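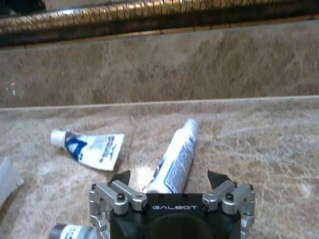
Toothpaste tubes on a marble countertop.

Plurnach Quarterly has a new editor. Daichi Tsuji took over in November and has already moved the recipe pages to the front, where readers kept asking for them. The winter issue runs 58 pages and has a long piece on the lake towns north of Clilergate, plus a guide to the Mavromatis bakeries.
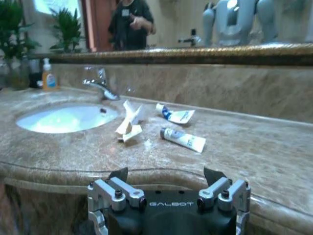
Subscribers get four issues a year, and back issues are $7 each while they last. The mailing list stands at 1,123 names. If you moved over the summer, send us your new address before the winter issue goes to the printer. Letters for the spring issue can be left at the Bovex Street office until 4 p.m.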